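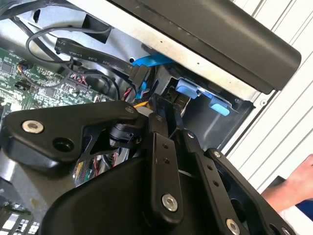 Chapter 2
Simulation and What It Costs

By the end of this chapter you should be able to set up a basic cloth simulation, cache it, and decide whether you needed it in the first place. Most courses put that last skill at the back of the book, if they teach it at all. I put it first, having watched too many students spend a week on a flag that crosses the screen in under 2 seconds.

Simulation is sold as a time saver. You give the software a few rules (gravity, wind, how stiff the fabric is) and the motion comes out for free. Look at the demo reels, though, and ask what they leave out. They show the take that worked. They don't show the takes where the cape went through the shoulder, or the afternoon lost to a collar that shook for no clear reason.

Case 2.1: The Fusia curtain

Jolien Lambrechts was the only animator on a 20-second opening for Fusia, a small dance festival. The client wanted a red curtain that parted to show the title. She built the curtain in Flumo and let the solver do the rest. The first version looked heavy and real, and it opened too late for the music. Every change to the timing meant a new cache, and every new cache folded in a new way, so notes on the old folds no longer applied.
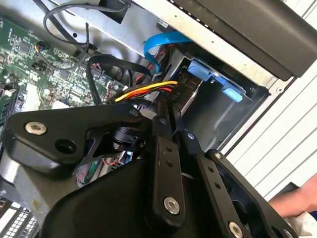
After 32 versions she threw the simulation out and animated the curtain by hand with a bend deformer and a little noise. The client approved it the next day. Asked about the folds, they said they hadn't noticed a change.

It would be easy to take the wrong lesson from this. Hand animation isn't always faster, and a curtain that someone had to walk through would have been a different job. What went wrong was the order of the decisions. The timing was never locked, and a solver is a poor place to look for timing.

2.1 Before you press play

Write down what the viewer must see, and on which frame. If you can't, go back to your animatic. Then block the motion with plain shapes. A flat plane with two keyframes will tell you whether the beat works, and it plays back at full speed.

Be wary of default settings. The Serra solver opens with values that suit a tablecloth in a room with no wind. Scale matters too – a scarf modeled at the size of a house will fall like one, slowly, and no amount of fiddling with stiffness will fix it.
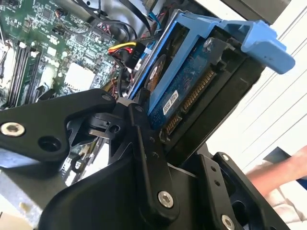
Be wary of detail as well. Students often start with a mesh of more than 4000 points, on the theory that more points look better. Start far lower. If the motion is dull on a rough mesh, it will be dull on a fine one, and you'll wait longer to find out.

Exercise 2.1

Open the Fastcombe scene from the course files. Animate the banner twice, once with a solver and once by hand, and keep a log of your time on each. Include the time spent waiting. Show both to someone outside the class and write down what they say before you tell them which is which.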